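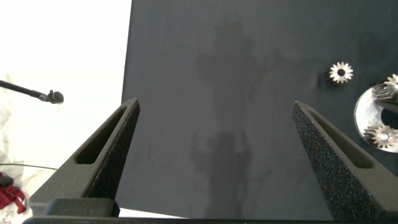
Gudrun Kröger wants to know how anyone can do a no-spend month with kids in the house, and whether I've lost my marbles. Fair question, Gudrun! I'll try to answer it in bits while the spuds are on.

First up, it's not really no-spend. We still pay the rent, the power, the rego and whatever the school asks for. What we stopped was the drifting. The little top-up shop on the way home, the "oh while I'm here" stuff, the online cart at ten at night with a glass of something in hand.

I started in March with a groceries budget of 104 dollars a week for four of us, and I blew it in the very first week. Blew it on cheese, mostly. I regret the smoked one and I don't regret the other.

What helped most was dull as anything. I wrote down what was already in the freezer. There were peas in there behind more peas, and a lump of something labelled "stock?" in my own handwriting, question mark and all. It was stock. Made a very decent pumpkin soup.

Someone asked which shop. We do the big one at Mercado because it's on the bus line and they mark the meat down after seven. Veg comes from the Saturday market if I get there before the good silverbeet goes, otherwise I just cop the supermarket price and grumble.

The kids! Right. The eldest couldn't have cared less. The youngest took it as a personal insult that we weren't getting hot chips after swimming, and we had a fortnight of sighing from the back seat. Then I started bringing a thermos of noodles and that was apparently fine?? I don't understand children and I've got two of them.

Subscriptions, ugh. I'd been paying for Plustby for goodness knows how long. I thought it was part of the phone plan. It wasn't part of the phone plan. Cancelled it in the car park outside the dentist and felt ten feet tall.

My partner kept his (Sivamow, he listens to it on the train) and we had a small cranky conversation about that and then let it go. It's 11 dollars a month and he likes it. You've got to live with the person afterwards.

Things I thought I'd miss: takeaway coffee, magazines, candles. Didn't miss the magazines at all. Missed the coffee horribly for a week, then got used to the plunger one, then had a bought one at my sister's treat and it was so good I nearly cried at the counter.

Things I never thought I'd miss: wandering around a shop with no purpose. That was the big one for me. I'd been using the homewares aisle as a sort of holiday. Now I go to the library, same aimless shuffling, and come home with a stack of crime novels and a cookbook I won't cook from.

Presents are tricky. There were 3 birthday parties in one month and I wasn't going to send a kid along with nothing. We made playdough with a heap of cocoa in it so it smelled like brownies, and packed it in old jam jars. One mum messaged for the recipe. Another one messaged to ask if it was edible. (Please don't. It's mostly salt.)

Recipe, for those asking: two cups flour, one cup salt, two tablespoons oil, two tablespoons cream of tartar, cocoa till it looks right, then boiling water bit by bit while you stir like mad. Knead it once it's cool enough to touch. Keeps for ages in a jar.

What did we save? 500 dollars over the month, after I'd taken off the cheese. It's gone straight to the car, which needs tyres, so no beach trip out of it. I'd hoped for something more glamorous than tyres!

Would I do it again, yes, starting after the school holidays. I'd change a few things though. I'd leave a bit set aside for something silly each week, and I'd warn my mum, who kept turning up with bags of groceries thinking we were in strife.

Gudrun, if you're still reading, start with the freezer. Then have a squiz at the bank statement with a cuppa, one page, no more than that on the first night. Spuds are boiling over, back in a tick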